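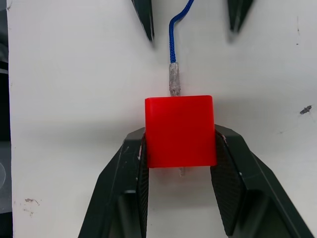
Ballarat, Victoria, 25/08/2018

Blue cord, red cube, and me on the leader handles with my tongue between my teeth. I've been teaching the bench arms this one for most of winter and I get asked for tips a fair bit now (mostly by people who've bought a pair of arms, taught them to pick up a sock, and then tried something fiddly and gone quiet). So I've finally typed up the notes off the shed wall. They're in the order I thought of them, sorry.

I call the whole setup Patine. The software I record with is Vovby, but most of this should carry over to whatever you've got, whether you push the arm about with your hands or drive it from a second set of handles.

Do it with your own hands first, slowly

Before you record a thing, sit down with the real bits and do the job yourself with two fingers on each hand. Only two! Tuck the rest away. You'll be amazed how much your ring finger has been helping you all these years. When I did this with the cord I found I was rolling it as I pushed, a tiny bit, every time, and I'd never have known to show the arm that.

Then do it again with your eyes shut. If you can't get there blind, you're relying on seeing, so you need to make sure the wrist camera can see the same thing you were looking at. Which brings me to the next one.

Teach off the camera and leave the bench alone

This was my biggest mistake and it cost me a fortnight. I used to stand over the arms and look straight down at the parts while I drove. Lovely smooth demos. The trouble is that I was using my own eyes, and the arm only has the wrist view, so half of what I was reacting to was invisible to it. Hang a tea towel or a bit of corflute between you and the work and drive off the screen. You'll be dreadful for an afternoon and then you'll be fine.

If you get stuck with the towel up, don't peek. Move the camera or change the approach until you can tell what's going on from the picture alone.

Grip the block on two flat faces

With a cube it's tempting to come in at any old angle and just squeeze. Square it up first. I bring the fingers in with a gap either side, wiggle until both pads look even, and close. In the photo the pads are sitting on the left and right faces and the middle is left alone, and that's what I aim for every time, with the top face clear for the cord to come down to it.

Don't crank the grip up to full either. I did, and when the cube went in crooked it stayed crooked. A softer close lets it settle. Start at the lowest setting that will hold it while you nudge it with a pencil and go up a smidge from there.

Glossy parts, while I'm at it: if yours slide, give the pads a wipe with a damp cloth before you start blaming anything else. Let them dry properly. I keep an old face washer on a hook by the power board for exactly this.

Sort the end of your cord

You can't thread fluff. Anyone who has done up a hoodie string knows this. Whatever you're threading needs a tidy end that goes where you point it, and you've a few choices:

Sticky tape, rolled tight and trimmed at an angle. Cheap, fine for a trial, gets grubby.
Superglue, wicked in and left overnight. Good, but it can go brittle.
A crimped metal end. The best of the lot if your hole's wide enough to take it.

A grey end on a blue cord is also dead easy to pick out on the screen. I've tried white cord against my white backing and I may as well have been threading air. Pick colours that fight with each other.

Hang on to the cord close to the end, too. Too much length between the fingers and the tip and it flops about, and you'll spend the whole demo chasing it. Too little and your fingers bump the cube before you're through. I worked mine out by trial and error and then drew a pen mark on the cord so I'd grab it in the same spot (the pen wore off, use thread).

Line up, stop, go

If you only pinch one thing from this page, make it the pause. Bring the tip over the hole. Stop dead. Count one in your head. Then go in, straight, in a single push. The pause gives you a tidy place in the recording that says "this is what lined up looks like", and when I started doing it the arm stopped stabbing at the side of the cube like an angry chook.

Don't pause anywhere else, mind. I had a habit of stopping to have a think halfway down, and guess who learned to stop and have a think halfway down? It would just hang there. I'd be standing over it going come ON.

Save your fumbles (some of them)

I used to bin every run where I missed. Amber Lambrechts, who has a bench two down from mine at the Girisance workshop nights, talked me out of it. Her way is to keep the misses where you back out and try again neatly, and toss only the ones where you flapped around. If the arm has never seen anyone recover from a miss it's got no clue what to do after its own first one. So now I miss on purpose a bit. I clip the edge of the hole, lift off, line up, pause, go. It feels silly but do it.

What I still bin: anything where I dropped the cube, anything where the phone rang, and anything where I used my actual hand to help. Check the last second of each clip as well. I had a whole batch with my thumb coming in at the end to grab the cube, and I had to trim the lot.

How many is enough?

Depends on the job, but I can give you mine. For picking up the cube and holding it still, 18 runs did me. For the threading I was still getting rubbish at that sort of number, and it started to come good at some 200. Trevor Dunmore over in Bendigo went the whole hog and recorded 1,151 for a job with a zip, and he reckons the last few hundred made no odds at all. I'd believe him. He was also sick of it by then and says he can hear himself getting sloppy on the handles.

Do them in little lots. My limit is five at a go and then I get up and put the washing out or something. The quality drops off so gradually that you won't notice from the inside, but play your first and last clips side by side and there it is.

Shift things about on purpose

Don't put the part down in the same spot every time. I move the start position a bit for each run, turn it, swap the lamp to the other side, that sort of thing. What I don't shift is anything I'm not going to let change later, so the camera mounts are done up tight with a dab of paint across each screw head. If the paint line's broken I know something has crept.

Backing

Plain and pale. I've had a go on the bare bench, on a cutting mat (the grid lines are a menace) and on white, and white won easily. It'll pick up scuffs and smudges, and you can leave those. I went through a stage of scrubbing it before each session and then the arm got confused by the first dirty mark it met! Leave it to get a bit lived-in.

Two lamps beat one. A single bright one gives you a hard shadow that looks a lot like a part if you squint, and the software does squint. Bounce them off the ceiling if you can, or stretch baking paper over the front (LED lamps only, please, nothing that gets hot).

If you're pushing the arm by hand

Some of you have got the sort where you just take hold of the arm and walk it through. Good fun, and easier for big sweepy jobs like wiping a bench. For the small stuff I find my own hands get in the camera's way. Hold it back behind the wrist, elbow tucked in, and rest your forearm on something. I use a folded towel. Take your rings off too, they click against the housing and scratch it.

And if you're on handles, set them at the height you'd chop veg at. Mine were far too high for months and my shoulders knew all about it. I've stuck a strip of foam pipe lagging from Peeters on each grip, and it's the best few dollars I've spent in that shed.

Write down what you called it

Put a notebook by the bench. Date, which cord, which grip setting, how many kept, how many binned. I've got a folder named "cord new good 2" and I couldn't tell you what's in it.

I'm on to buttons next, proper shirt ones with four holes, and I'm hoping to have something worth showing by November. If you've managed them already, tell me what you're holding the fabric with, I've tried pegs and bulldog clips and I'm not happy with either.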